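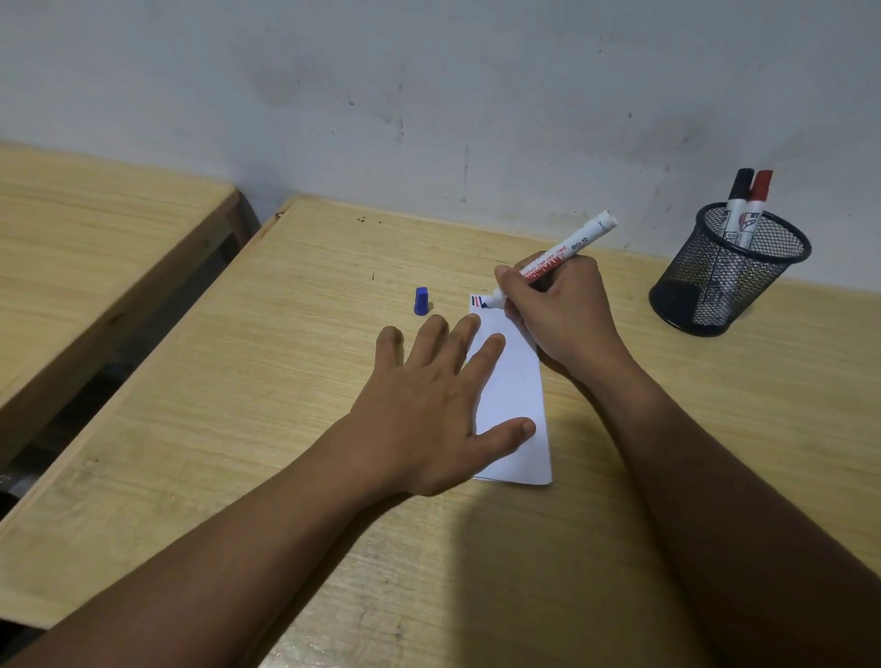 The new flooring rules leave tenants too little time to plan, Chathurika Wijesinghe told the Munshi building's owners on Thursday, after they confirmed that carpet on the upper levels will be taken up starting in April.

Wijesinghe, who asked for the work to be held until summer, said her business would have to close for at least part of a week while its rooms are cleared. "We found out from a notice in the elevator," she said. "I would have liked a phone call."

The owners, Atow Properties, plan to replace the carpet on levels 2 and 3 with glue-down vinyl plank supplied by Zurnano. The stairwells will get rubber treads. Ground-floor tile stays as it is, apart from a patch by the rear entrance where the grout has failed and several pieces have lifted.

Herotetti, the contractor, will do the work one corridor at a time. Tenants must have furniture, boxes and floor-level cables out of each room by 7 a.m. on the day their corridor starts. Desks that are too large to pass through a doorway can be left in place and will be moved from one side of the room to the other as the crew goes. There is a charge of $150 per room for tenants who want the contractor to do all of the clearing.

A moisture test of the concrete under the carpet was finished last month. Readings on level 3 were within the limit set by the adhesive maker. Two rooms on level 2, both on the north side, came back high and will be sealed before any plank goes down. Those rooms will be out of use longer than the others, and Atow said it would take the extra days off the rent.

The old carpet was put down in two stages and does not match from one corridor to the next. Seams near the level 2 kitchen have been taped more than once. Atow had looked at carpet tile as a replacement but chose plank after getting prices for both.

Several tenants asked about noise. The plank will go over a thin underlay in the meeting rooms only, and people who want rugs at their desks may bring their own as long as the backing is not rubber, which can stain vinyl.

Samples in three shades are on the counter at the front office. Tenants have 30 days to put comments in writing, and the shade will be picked after that. The freight elevator will be reserved for the crew until noon on working days.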